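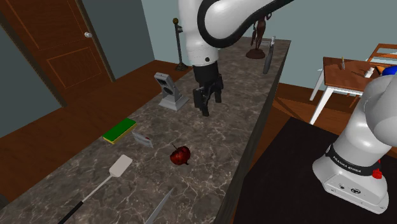 Robot arm with its gripper over the marble counter

Sang Hà wrote:
> Do we still put out the full set of blocks at every play session? The
> under-threes at Wustlow mostly carry them from shelf to rug and back.
> Also, is the October training for new staff only?

Sang,

No. For the under-threes, put out 17 blocks and keep the rest on the high shelf. Carrying is normal at that age - stacking comes later, and staff should not model towers unless a child starts one.

Mixed-age sessions keep the full set. Block area opens first, paint second. Log each session on the play sheet, with the age group in column 2. 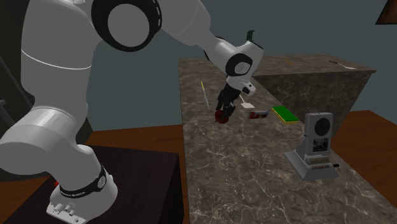 White arm on its dark pedestal, counter at right

Training is open to all staff. Edin Spahić is taking names and has seven places left. Please send him your site and the age group you work with.

Ruby-Lee Pirihi
Play programs, Reltton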